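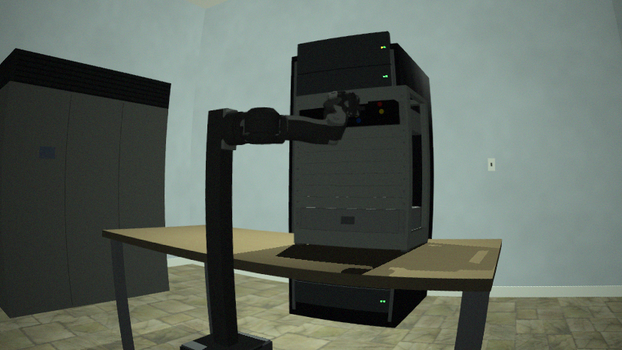
Simulator view, gripper in front of the control panel on the gray enclosure

From: Nomvula Visser
To: kiltness-planning
Subject: Re: Equipment list for the server handling cell

Riku, thanks for getting this started. Your message is at the bottom for anyone who joined the list this week. I went through it against the simulator work and the quotes we hold, and I would change the order of purchase in a few places.

The main point is that we should buy for the two jobs we have modeled and leave the rest. Those are reaching the buttons on the control panel and handling a unit at the bay in the gray enclosure. Everything else on the wish list, including cable work, can go to the second round in August.

1. The arm and its column

The Voment quote is for one arm on a fixed column with a floor plate. I would take it as quoted. The version with a rail adds eight weeks to delivery, and the tasks we have planned are all done from one side of the table. If the column goes in front of the table, as it does in the model, the arm has to reach sideways.

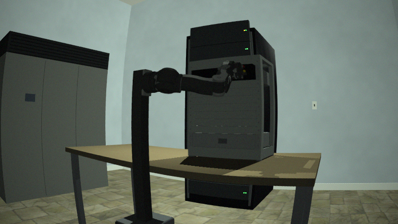 That reach is what I would put in front of Voment before we sign. We need their payload figure at full horizontal extension, with the wrist bent up and the gripper fitted. The figure on the front page of the quote is for the arm folded in close and doesn't help us. Ask for it in writing. If they can't give us one, I would rather pay for a day on their demo arm than guess.

2. Table

We have been treating the table as free because there is one in storage at Chiba. I measured it last week and it moves when you lean on it. Jinley can supply a steel-framed one for $2,029, delivered and leveled. I think this is worth the money. Please don't let it slide into the furniture budget, where it will wait behind the office chairs.

3. Enclosure and practice units

You asked for two enclosures. One is enough for the first six months, but I would double the number of dummy units that go into it. The dummies should match the real ones in weight as well as outside dimensions. Jinley has 24 retired chassis they will sell as a lot — we don't need that many, but they won't split it. The lot price is still lower than having ten made.

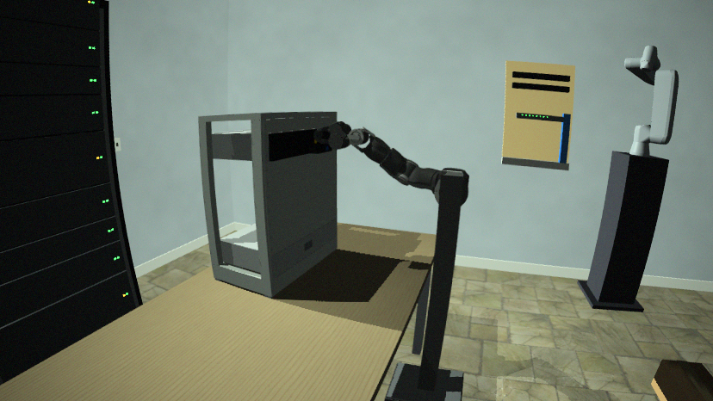 4. Grippers and spares

Buy one gripper and five sets of finger pads. Riku's list had a complete second gripper, and I understand the reasoning, but Voment quotes a 30-day turnaround on repairs and we can plan simulator work into that gap if it happens. Pads are what we will go through. I would also like the finger drawings included in the price so that we can have our own made later.

5. Cameras

I have left this line open. The close view is very wide and the gripper parts take up a lot of it, so before anyone picks a lens we should decide what the people reviewing runs need to see. Colored buttons are a fair test. If someone can't tell one from the other at the resolution we buy, the camera is too cheap.

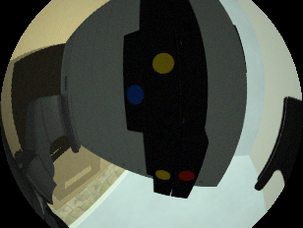
Close view from the simulator, gripper parts and the colored markers on black

6. Things missing from the list

Floor anchors for the column. Shipping insurance on the arm. An electrician. A safety scanner or fencing, whichever the site review asks for, and I would hold money for the dearer of the two. None of these is large alone, apart from the fencing, but last year we left out the same kind of items and paid for them from the travel line.

If there are no objections I will send the revised sheet to purchasing with the arm and table marked as first orders, the chassis lot second, and the camera line held.

Nomvula

Riku Sakai wrote on Sat 3 April:

Hello all,

A first pass at equipment for the Kiltness cell is in the shared folder. In short: one arm from Voment, two enclosures, two grippers, one camera set, and the existing table from Chiba. I have not included installation.

I assumed we would want a second gripper on the shelf from the start. I also assumed the rail option, but I have no strong view on it. The quote for the arm with the rail is on the second tab.

Please reply to the list with changes and don't edit the sheet directly. I lost a column that way last time.

Riku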